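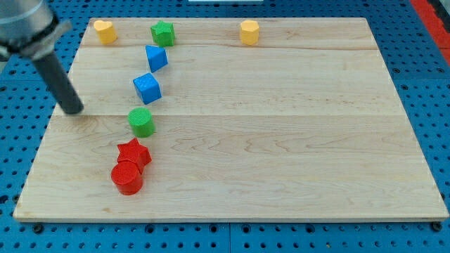
The Rirnstead board on my pegboard table, with some of the Brurix blocks out.

4 min read

I have wanted a flat, plain, good-looking play board for the longest time, and every one I found had a lip, or a road printed on it, or a drawer I didn't want. So when the Rirnstead board showed up on Trullen with 2,061 ratings and a decent price, I put it in the cart along with a bag of Brurix shape blocks (I needed a little more for free shipping, you know how it goes) and figured I'd write the two of them up together.

Board first, because it's the one I spent real time dithering over. It's a big rectangle of pale wood, made of several planks joined together, and it looks so much nicer than the listing photos! There's a soft pinkish-tan streak through the grain that I didn't expect at all. It could pass for maple. The listing only says "hardwood," so I'm not going to swear to it.

My table has a blue perforated pegboard top, great for clamping things down and terrible for anything small that needs to stand up straight. Little pieces lean over the holes, and pencils poke right through the paper. The board covers most of it and still leaves a border of blue on every side, and I like having that border. I can still get at the holes for pegs, and I can get my fingers by the edge when it's time to lift the board off.

About the seams. A couple of them run across the board, and if you run a fingernail over them you can feel that they're there. Does it matter? For blocks, no. I pushed the cylinder back and forth over both of mine and it rolled right along. For writing on a single sheet of paper, yes, a bit – you get a little bump in your line. My neighbor Maarten Mertens came over to look (he builds shelves and has opinions) and he thought the joints were tidy for the money but said he'd have taken one more pass with the sander. I did exactly that with some fine paper. It took 15 minutes, and the bump is mostly gone now.

The front edge has a thin band that's a touch darker than the rest. I can't decide if that's a finish thing or a design thing. I've gotten fond of it, anyway, and I always put that side toward me.

Complaints: it slides. There's nothing on the underside to grip the table, so the first time my nephew leaned on it the whole thing scooted toward the window with a castle on top. Four squares of shelf liner fixed it. I do think Rirnstead could throw in some stick-on feet! It also came with a strong smell, kind of like a new dresser, and I had it propped in the hallway for a few days before I wanted it in the room with me.

Now the blocks. They're small, smaller than I pictured, so please don't buy these for a baby or for anyone who still puts everything in their mouth. For bigger kids and for grown-ups who like to fiddle with things at the table, they're a delight. There's a blue cube and a green cylinder, which are your basic workhorses, and then you get the fun shapes. My favorite is the green star. It's chunky enough to stand things on and has a texture on top that's nice to rub your thumb across. The yellow one with the lobes is either a heart or something close to a heart, depending on who in my family you ask, and it's everybody's first grab.

Colors are bright and clear, and they really pop against the pale board, which makes cleanup easier than it was on the blue. I used to lose the cube constantly. Now I just scan across and pick up.

What I'd change: the bag. It's a thin drawstring thing and the cord pulled out of the hem on the second day. I moved everything into an old cookie tin. Also, the star is hard to build up on, points being points, so if you have a kid who gets frustrated when a tower goes over, maybe start them with the cube and the cylinder and bring the stars in later.

I looked at the Pastor board too before I bought this one. Mircea Ene at my library's craft hour has it and let me try it out. It's heavier and doesn't slide, but it has a raised rim, and I'm forever sweeping things off an edge into a tin, so the rim drove me nuts. If you've got a wobbly table or a very enthusiastic toddler, you might prefer the rim.

I paid $30 for the Rirnstead on sale and I'd pay it again. The board gets a solid 4 out of 5 from me, losing one for the missing feet and the bumpy seam. The blocks get the same, mostly on account of that bag. If anybody has found a liner that doesn't leave sticky gunk on pegboard, let me know in the comments, mine has started to peel at one corner.

Contact | © 2025 All rights reserved | Back to top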